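To: Members of the Household Textiles list
Subject: Re: Sorting worn denim and odd socks before the collection
Date: 17 April 2021

Members are thanked for the questions received after the January circular. Most of them concerned worn denim, and in particular whether pieces with frayed edges should be trimmed before they are put in the bag. The earlier message is quoted in part so that the answer can be read with it.

> Please sort at home, on a flat and well-lit surface. Denim is to be
> folded once and kept apart from knitted items. Cord, tape and ties
> should be taken off the cloth and bagged separately. Bags may be left
> at the Stumham counter during opening hours. The Skusar counter takes
> denim only.

The office has reviewed this wording and stands by it, with the additions given below.

Frayed denim is accepted as it is. Members are asked not to cut away the fringe, as the Chrysikopoulos workroom prefers to square the pieces itself. A bed is a suitable place for the work if a towel or plain cloth is put down first. Loose threads then stay on the towel and can be shaken out in one go.

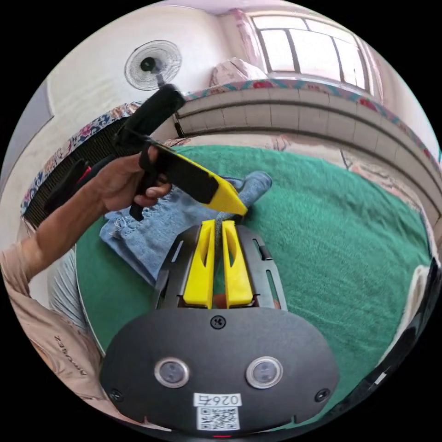 Fliston Textile Reuse Department

Cord should be drawn clear of the denim before the cloth is folded. Gray, white and black cord may share a bag. Short ends of thread are of no use to the workroom and may be thrown away.

Large pieces should be opened out fully and checked along the seams. A faded piece is still of use if the seam holds. Lifting the cloth by one corner is the quickest way to find a fold or a smaller item caught underneath.

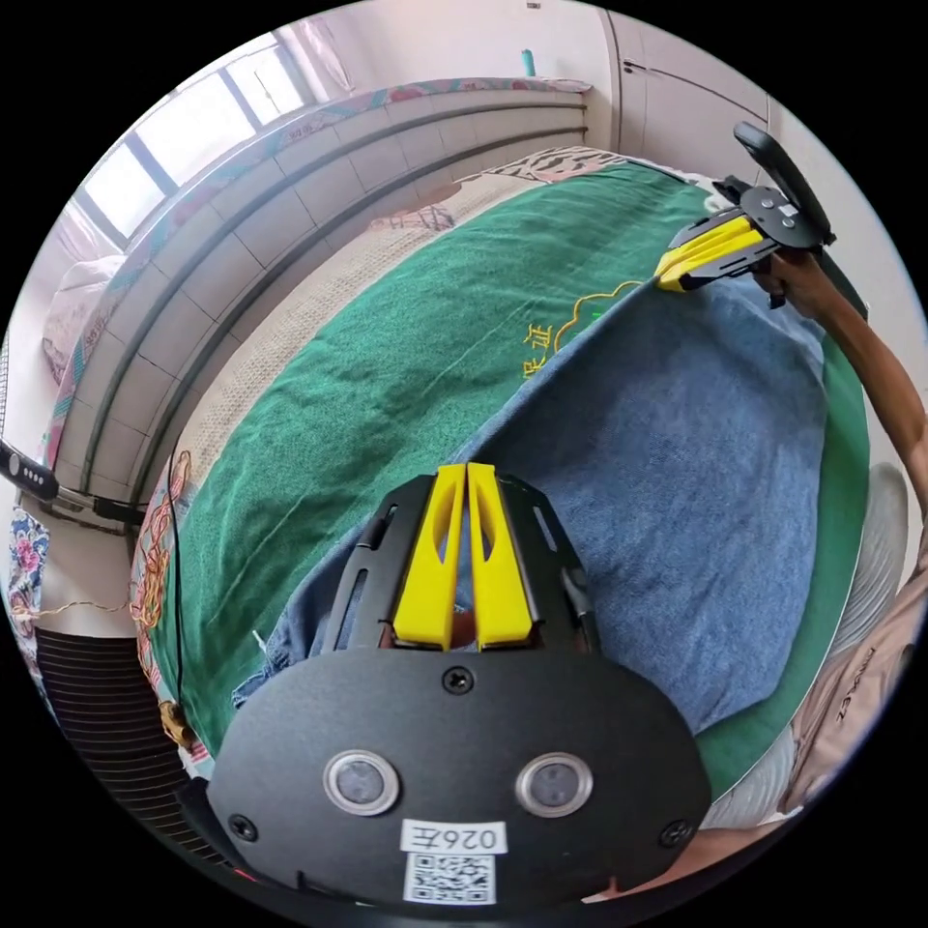 Worn blue denim spread on a green towel.

Bags for denim should hold no more than 9 pieces. The last collection brought in 151 bags, of which 116 could be passed on without further sorting. The office would like to see that second figure rise, and the separation of knits from denim would do the most to help.

Socks are to be kept with the knitted items. Single socks are accepted on the same terms as pairs. Each one should be pulled straight to its full length, checked at the heel and toe, and laid flat. Socks should not be rolled or tucked into one another.
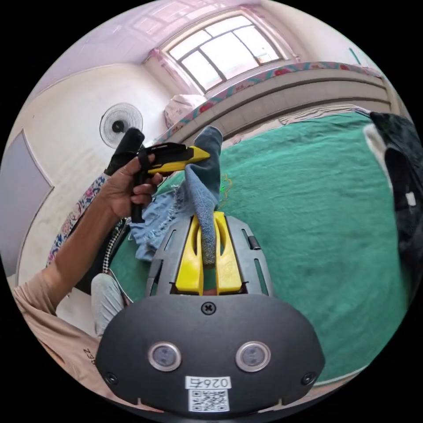
One subscriber wrote in reply that single socks had been turned away at the Skusar counter, and asked whether the rule had changed or whether the counter had not been told.

The rule has not changed. Skusar takes denim only, and all knitted items, single socks included, should be brought to Stumham. A notice to that effect will be placed at both counters.

Further questions may be sent to the list. Requests for empty bags should go to the Fliston office directly, with the number required; they are supplied in packs of 100.

Textile Reuse Department, Fliston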